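Degree audit changes for returning students

Students who come back to Plendik College after a break of two or more terms will have their records checked under a revised audit procedure starting with the spring term. The change applies to all undergraduate programs except nursing, which keeps its own schedule of checks. Ditte Thygesen, associate registrar, wrote the procedure and presented it to department advisors on November 2, 2014.

Under the old method, a returning student filed a readmission form, paid the fee and registered. The audit was run only when the student applied to graduate. Missing credits were often found in the last term, when the course needed was full or not offered. Last year the registrar's office ran 2725 audits. Of the files that belonged to returning students, 85 had to be reopened after a degree application was already on record. Most of these involved one of two problems: a general education course that had been renumbered while the student was away, or transfer credit posted under a catalog that no longer applied.

The revised procedure moves the audit to the point of readmission. It has four stages.

First, the student chooses a catalog year. A returning student may use the catalog in force at first enrollment if that catalog is less than ten years old. Otherwise the current catalog applies. The choice is made on the readmission form, in the box marked Catalog, and it can be changed once before the second term begins. A change made after that point needs the signature of the department chair.

Second, the office runs a preliminary audit in Lurnov, the record system in use since the move from paper files. The preliminary audit lists completed requirements, open requirements and credits that could not be matched. Unmatched credits are not lost. They are held in a separate section of the report until an advisor assigns or releases them.

Third, the student meets with an advisor in the major department. The advisor has the report before the meeting and records a decision on each unmatched credit. Substitutions are entered at this stage and are binding on the final audit. Verbal approval of a substitution does not count and will not be honored at graduation.

Fourth, the report is locked and a copy is sent to the student's college mail account. Registration opens on the next working day.
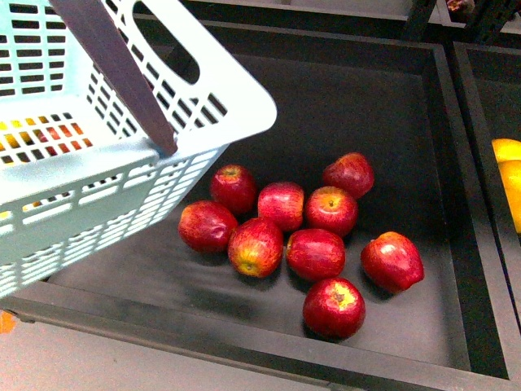
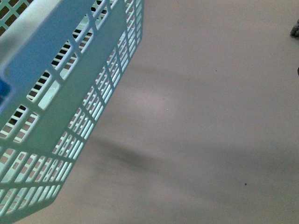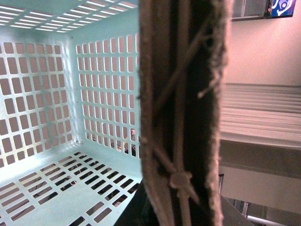
Does a returning student have to finish the audit before registering for classes?

The registration hold stays on until the report is locked, so the advisor meeting has to take place first. A student who cannot get a meeting before the add deadline may ask the department for a temporary release, which allows registration for one term only.

Catalog age

The ten-year limit is counted from the fall term in which the catalog took effect, regardless of the month in which the student first enrolled. A student who entered in a spring term is therefore closer to the limit than the enrollment date suggests. Advisors should read the catalog year from the top line of the Lurnov report and not from the transcript, where it is not shown.

If a program has been closed, the last catalog that contained it may be used until the teach-out date set by the department. After that date the student has to select another program. Credits earned in the closed program are treated as unmatched until they are reviewed.

Transfer credit

Courses taken elsewhere during the break must be reported on the readmission form even if the student does not want them counted. Official transcripts go to the registrar's office in the Frandsen Building, second floor. Copies handed in by the student are accepted for advising but cannot be used to lock a report.

Transfer credit is evaluated by course content, credit hours and grade. A grade of C or better is required. Where the other school used quarter hours, the total is multiplied by two-thirds and carried to one decimal place. Rounding is done once, on the final total, and not course by course. Advisors have asked whether a fraction of a credit left over from conversion can be waived. It can be covered by surplus elective credit, but the minimum number of credits for the degree cannot be waived.

Renumbered courses

The table of renumbered courses has been rebuilt and now covers every change since the oldest catalog still open to returning students. Itum, the advising worksheet used by the departments, reads from the same table. Earlier versions of the worksheet used a table that each department kept on its own, and the entries did not always agree. Worksheets saved under an earlier version should be discarded and run again.

A course that was split into two courses is matched to the first of the pair unless the table says otherwise. A course that was merged with another carries its original number of credit hours. If this leaves a gap of one credit in the major, the advisor may fill it with any upper-level course in the same department.

Family members enrolled together

Several advisors asked how to handle parents and children, or brothers and sisters, who are enrolled at the same time and want to be advised together. Joint meetings are allowed. Each student must sign a separate records release that names the other person, and each report must be opened and closed separately. A release signed for one meeting does not extend to later meetings. Financial aid information is not part of the audit and should not be discussed in a joint meeting.

Two students with the same last name and mailing address have been mixed up in the system more than once. Search by student number only.

Trial results

The procedure was tried with a small group in two departments, history and family studies, in April. The group had 31 returning students. All reports were locked before the add deadline. The longest delay in the trial came from outside transcripts, and the form now asks for the name of the sending school's records office so that requests can be traced.

The advisor meeting took longer than planned for students with credit from three or more schools. Departments should set aside a double appointment in these cases. The number of schools is printed next to the student number on the preliminary report.

Graduation application

The graduation application itself has not changed. It is still due by the end of the fourth week of the final term. For students with a locked report, the final audit compares the last term's grades with the open requirements and nothing else. Requirements already marked complete are not reviewed a second time unless a grade has been changed.

Students who were readmitted before the spring term and have not yet applied to graduate may ask for an audit under the new procedure. The request is optional and no fee is charged. The office sent a notice to 2649 current students whose records show an earlier break in enrollment. Those who do not respond will be audited at graduation under the old method.

Students may still walk at commencement with up to six credits open if they are registered for those credits in the summer term. The name is printed in the program for the ceremony attended, and the diploma carries the date on which the last requirement was completed.

Advisor training

A one-hour session on reading the preliminary report will be held in each department before spring registration. Department secretaries have the sign-up sheets. Advisors who entered decisions during the April trial do not need to attend, but should pick up the new renumbering table. Questions about individual files go to the registrar's front desk with the student number written on the request. Questions about catalog rules go to Ditte Thygesen.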